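About Us

Prelard is a small hairdressing school in Mistville. We teach cutting, washing, braiding and pinning up of hair to adults who want to work in a salon or who want only to do it well at home. The school was opened by Stefaniia Bilyk in two rooms over the bakery on Molis Street, and it is still in the same two rooms.

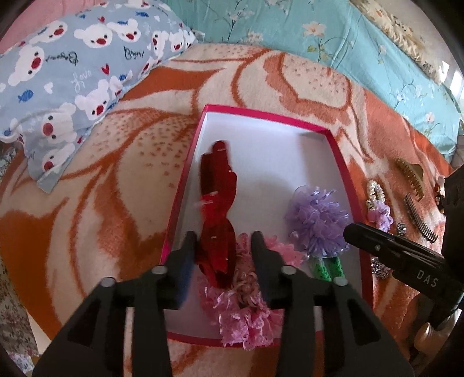
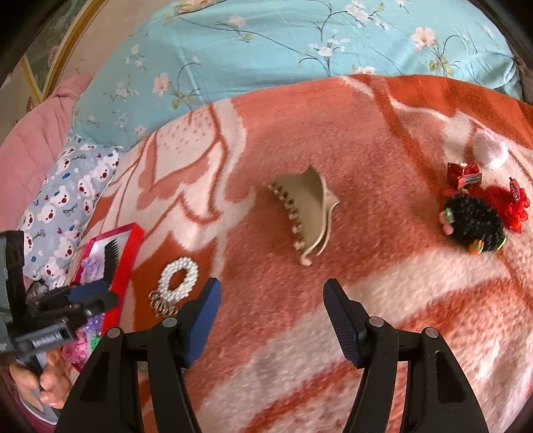
Hair accessories on a patterned blanket: a red fabric piece and a ruffled scrunchie in a box (first), a claw clip and a beaded hair tie (second).

Stefaniia worked as a hairdresser for many years before she became a teacher. When she came to this country she had good hands but few words, and she remembers how difficult it was to understand what a client wants. For this reason each of our courses has one hour in the week only for talking with clients. Students learn to ask about the hair, to repeat the answer, and to say politely when a thing is not possible.

Our classes are small, with 6 students in each group. The basic course takes 300 hours and begins in October. Most of the students have a job, so the lessons are in the evening, and on Tuesday the room stays open until late for free practice. You may come to practice also after your course is finished, if there is a free chair.

Daryna Zakharchenko teaches braiding and wedding hair. She was a student in our first group and came back to us after working in the Onyshchenko salon, where she prepared brides and their mothers, often very early in the morning. Her course is for people who can already make a simple braid. It is strict, and she will ask you to open your work and start again.

We do not sell shampoo or other products, and we do not ask students to buy a kit from us. Combs and brushes are given for the lessons. Scissors you should bring yourself, and we can advise you before you buy them.

If you would like to see the school first, please write to us and we will invite you to sit in on a lesson. The entrance is from the yard side, by the green door. Please ring the upper bell, the lower one belongs to the bakery.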